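Surgical Skills Forum > Suturing practice > Thread colour and short incisions

h_qureshi
Posted 21 August 2024

Colleagues are invited to comment on the choice of suture colour for the short-incision exercise. Our department currently issues undyed thread with the Sunach practice pads. Several trainees have reported difficulty in following the strand once it lies across the skin. I should be grateful for views before the October order is placed.

Nnaji_C
Reply to h_qureshi

We changed to dyed thread last year and would not return to undyed. Our order came to 62 boxes, and the supplier made no additional charge for colour. I would advise against black on the darker pads.

s.strickland
Reply to Nnaji_C

I must disagree in part. Trainees who learn only with highly visible thread may struggle later with finer material. The exercise should teach them to keep control of both ends by touch and by habit — colour is a secondary matter.

Nnaji_C
Reply to s.strickland

That is a fair point for the second year. For beginners, I maintain that losing sight of the strand leads to poor knots and wasted thread. We were using about 4,000 lengths a year before the change.

h_qureshi
Reply to all

Thank you both. May I ask whether anyone has tried green? The Urerau catalogue lists it at the same price as blue.

s.strickland
Reply to h_qureshi

We have it in stock. I have no objection to green for the first sessions, provided that undyed thread is brought in before assessment.

Houda_AB
Reply to h_qureshi

Suture colour should be judged against the skin and the wound together, with the strands lying as they would in use. A thread which looks bright on the reel may be far less distinct once drawn out. With pale green, the two long strands leading off to the right remain easy to follow, including the one that passes over the red incision, whereas the thin strand rising from the jaws of the needle driver is partly lost against the skin. I would therefore support green for beginners, with the reservation that single fine strands still require care.

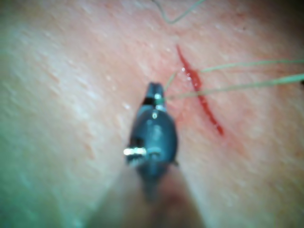
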